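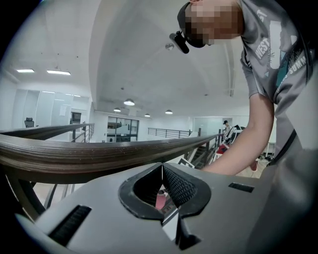
Home Floors Stairs Walls Ask Us Search

How to Freshen Up a Worn Wooden Handrail Without Stripping It

Posted in: Stairs & Railings
By Lies Verbeke, 2010-08-11

Most advice on handrails starts with chemical stripper and ends with a weekend gone. I don't buy it. A brown rail with pale flecks along the top usually has a tired finish, and a tired finish can be cleaned, scuffed and coated again. Try that first. If you hate the result, the stripper will still be at the store.

The method suits a clear-finished wooden rail on metal balusters. It won't fix rot, cracks or a rail that moves when you lean on it. If yours moves, stop reading and get the fixings seen to.

Is it dirt or wear?

Wipe one short stretch with a white rag, warm water and a drop of dish soap. If the rag comes away brown and the wood looks better, you had dirt, and you may be done after washing the rest. I have seen people sand perfectly good varnish off a rail that only needed a wash.

Then put a drop of water on the palest fleck. If it sits there, there is still some finish left. If it soaks in and darkens, the wood is bare at that spot and needs a coat soon.

Washing

Work a couple of feet at a time, along the grain. Get underneath, where fingers curl around. The underside is always filthier than the top and everyone skips it. Rinse with a clean damp rag and dry it right away.

I don't use spray polish on handrails. The can promises "restored shine" and what you get is a slippery rail, plus a film that your new varnish may refuse to stick to. If someone has been polishing yours for years, go over it with mineral spirits and let it air out before you sand. Open a window.

Masking the metal

Tape the tops of the balusters where they meet the wood. Curved ones that bow outward are a nuisance because the tape wants to go straight, so tear short pieces and overlap them. Hang a drop cloth below. Don't stretch over the rail to reach the far side if you can get to it from the stairs.

Sanding

Use 220 grit by hand. No power sander: it will flatten the rounded edge faster than you can notice. All you want is an even dull surface. On a rail built up from layers you'll see long lines running its length, and you should follow them. Vacuum, then wipe with a barely damp cloth.

I tried a liquid deglosser on half of a rail in January and sanded the other half. The sanded half held up better. One rail proves very little, but I went back to sandpaper.

Coating

Touch the bare flecks in first with a small brush and let them dry, or they'll show dull through the final coat. Then put on two thin coats of satin, with a light scuff between. Read the can for drying times and don't believe the shortest one. "Dry to the touch" means a fingertip, and a rail gets gripped.

Will the flecks vanish? Probably not completely. Old wood that has lost its color stays a bit lighter unless you stain it, and matching stain on a small spot is harder than the videos make it look. I leave mine.

Pull the tape while the last coat is still slightly soft, and keep hands off overnight.

Contact | Copyright 2010, all rights reserved | Back to top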